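홈 전체기사 지역 경제 생활 문화 오피니언 로그인

브림포트 시장 상인회, 장바구니 대여제 다음 달부터 상설 운영

브림포트 중앙시장 상인회가 지난 2월부터 시범 운영해 온 장바구니 대여제를 다음 달부터 상설로 전환한다. 상인회는 2019년 8월 25일 시장 2층 회의실에서 설명회를 열고 운영 방식과 보증금 기준을 공개했다.

대여제는 시장 입구에서 보증금 3,000원을 내고 바구니를 빌린 뒤 장을 보고 반납하면 보증금을 전액 돌려받는 방식이다. 빌린 바구니는 집까지 가져갈 수 있으며 반납 기한은 30일이다. 기한을 넘기면 보증금은 환급되지 않고 세척과 보수 비용으로 쓰인다.

상인회 집계에 따르면 시범 기간 대여 건수는 모두 2,131건이다. 초기에는 이용이 뜸했으나 채소와 과일 점포가 모인 동쪽 골목에 반납대를 추가로 놓은 뒤 늘기 시작했다. 반대로 수산물 골목에서는 이용률이 낮았다. 물기가 있는 상품을 담기 어렵다는 의견이 많았고, 생선 점포들은 지금도 대부분 비닐봉지를 함께 쓰고 있다.

상설 전환 이후 반납 장소는 시장 안팎 일곱 곳으로 정해졌다. 정문과 후문, 동쪽 골목, 공영주차장 출구, 버스 정류장 옆 안내소가 포함되며 나머지 두 곳은 시장 밖에 있는 식료품점 파리나와 생활용품점 렐룸이 맡는다. 두 점포에서는 반납만 할 수 있고 대여는 되지 않는다. 보증금은 반납한 자리에서 현금으로 돌려준다.

바구니 공급과 세척은 지역 업체 델라리가 담당한다. 델라리는 매일 영업 종료 후 바구니를 거둬 세척한 뒤 이튿날 개장 전에 다시 가져다 놓는다. 손잡이나 바닥이 파손된 것은 따로 모아 수리하고, 수리가 어려우면 재활용 업체로 보낸다. 시범 기간에는 세척이 이틀에 한 번이어서 흙이 묻은 채 대여되는 경우가 있다는 불만이 접수된 바 있다. 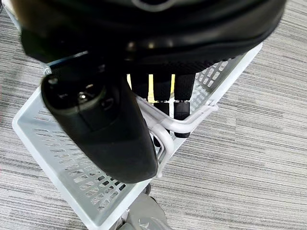 설명회에 참석한 한 상인은 반납 시간이 저녁에 몰리면 작은 점포가 보증금 잔돈을 감당하기 어렵다며, 환급 업무는 안내소가 전담해야 한다고 말했다. 또 비 오는 날에는 정문 반납대 주변이 미끄러워 손님이 넘어질 뻔한 일도 있었다고 전했다.

이에 대해 상인회는 점포별로 환급용 현금을 미리 나눠 주고 매일 저녁 정산하기로 했다고 답했다. 정문 반납대는 지붕이 있는 안쪽으로 옮긴다. 안내소 전담 방안은 인력 문제로 이번에는 채택되지 않았다.

보증금 액수를 두고도 의견이 갈렸다. 일부 상인은 금액이 낮아 회수율이 떨어진다고 주장했고, 다른 쪽에서는 금액을 올리면 소량 구매 손님이 이용을 꺼릴 것이라고 맞섰다. 상인회는 당분간 현행 금액을 유지하고 연말에 회수율을 보고 다시 논의하기로 했다. 단골손님에게 보증금을 면제하자는 제안도 나왔지만 점포마다 기준이 달라질 수 있다는 이유로 보류됐다.

비닐봉지 사용량이 얼마나 줄었는지는 아직 확인되지 않았다. 시범 기간에 봉지 사용량을 따로 기록한 점포가 적어 비교할 자료가 부족하기 때문이다. 상인회는 상설 운영이 시작되면 참여 점포에 월별 구매량을 적어 내도록 요청할 계획이다.

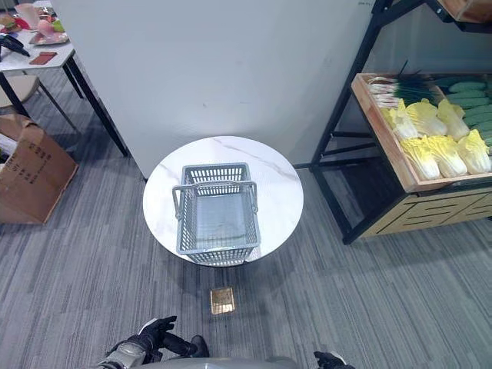 접이식 손잡이가 달린 회색 플라스틱 장바구니.

대여 시간은 오전 8시부터 오후 7시까지이며 반납은 각 장소의 영업시간 안에 하면 된다. 시장 휴무일에는 파리나와 렐룸에서만 반납을 받는다. 휴무일이 반납 기한과 겹칠 경우 다음 영업일까지 기한이 자동으로 연장된다. 한 사람이 한 번에 빌릴 수 있는 바구니는 두 개까지다.

시범 기간에 빌린 바구니를 아직 보관하고 있는 이용자는 다음 달 말까지 가져오면 기한과 관계없이 보증금을 돌려받을 수 있다. 대여증을 잃어버린 경우에는 안내소에서 전화번호를 확인한 뒤 환급한다. 대여증과 바구니를 모두 분실했을 때는 환급 대상에서 제외된다.

주차장 출구 반납대는 바닥 공사 일정 때문에 다른 곳보다 일주일 늦게 문을 연다. 그동안 차량 이용객은 후문 반납대를 이용해야 한다.

이전 기사 다음 기사 목록 맨 위로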